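Journal d'audience
Mardi 14 janvier

L'audience a été ouverte à l'heure prévue, dans la grande salle du rez-de-chaussée, devant la formation collégiale. La journée était consacrée à la suite de la phase relative à la peine dans l'affaire dite de la résidence Lunby, et plus précisément aux déclarations des parties civiles. Le présent journal est tenu pour le compte de l'association Katico, qui assure l'accompagnement des victimes pendant la durée des débats. Il ne se substitue pas aux notes du greffe.

Il convient de rappeler l'état de la procédure. La culpabilité de l'ancien gérant de la société Jokby a été retenue en octobre pour abus de faiblesse et escroquerie aggravée, au préjudice de 65 résidents. La question de la peine avait été renvoyée à une session distincte, à la demande conjointe du parquet et de la défense, afin que l'expertise comptable puisse être complétée. Le rapport définitif compte 460 pages. Il a été versé au dossier dans les délais et n'a fait l'objet d'aucune contestation de forme.

La matinée a débuté par une difficulté d'organisation. La retransmission prévue dans la salle annexe n'ayant pu être établie, la présidente a suspendu les débats et fait admettre une partie du public au fond de la salle principale. Les familles avaient été placées au premier rang, conformément à notre demande écrite. Le prévenu comparaissait libre, assisté de deux avocats.

Quatre déclarations ont été entendues avant la pause. La première émanait d'une ancienne institutrice, qui a lu un texte de trois feuillets sans lever les yeux. Elle a demandé que soit consigné le fait qu'elle avait signé les ordres de virement en présence d'un employé de l'établissement, et que cet employé lui tenait le coude. La présidente a fait porter la mention au procès-verbal. Les deux déclarations suivantes ont été prononcées par des enfants de résidents décédés. La quatrième a été lue par notre accompagnatrice, l'intéressée n'ayant pas souhaité se présenter à la barre.

Un incident est survenu en fin de matinée. Le fils d'un résident, qui n'était pas inscrit sur la liste des intervenants, s'est levé et a interpellé le prévenu. La présidente lui a demandé de se rasseoir, ce qu'il a fait au second rappel. Aucune expulsion n'a été ordonnée. L'association s'est entretenue avec lui dans le couloir et lui a indiqué la voie à suivre pour être entendu, par l'intermédiaire du conseil des parties civiles. Sa demande a été déposée par écrit à la reprise. La décision est attendue demain.

L'après-midi a été occupé par l'expert du cabinet Adeleke, entendu sur la destination des fonds. Selon son exposé, plus de 200 retraits ont été effectués au moyen de procurations dont la régularité n'avait jamais été vérifiée. La défense a soutenu qu'une part de ces sommes correspondait à des prestations réelles de la maison. L'expert a maintenu ses conclusions, en admettant toutefois que 2 opérations avaient été comptées à tort et devraient être retirées du tableau annexé.

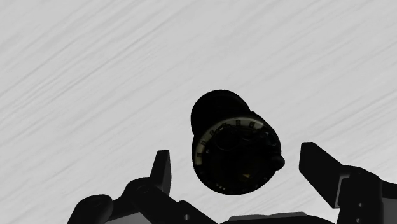

Le parquet a pris acte de cette rectification et a précisé qu'elle demeurait sans incidence sur la peine qui serait requise. Les conseils des parties civiles ont sollicité la communication du tableau corrigé avant les plaidoiries. Il y a été fait droit.

L'audience a été levée en début de soirée. Plusieurs familles ont fait part de leur fatigue et de leur souhait de ne pas assister à l'audition du prévenu. Il leur a été confirmé que leur présence n'était pas requise et que l'association les tiendrait informées par téléphone.

Points à suivre pour la journée de demain : vérifier auprès du greffe le fonctionnement de la salle annexe ; obtenir la copie du tableau rectifié ; confirmer le transport des deux intervenantes qui se déplacent en fauteuil ; transmettre au conseil le texte de la cinquième déclaration, dont la dernière page manquait à l'envoi. La reprise est fixée à neuf heures trente.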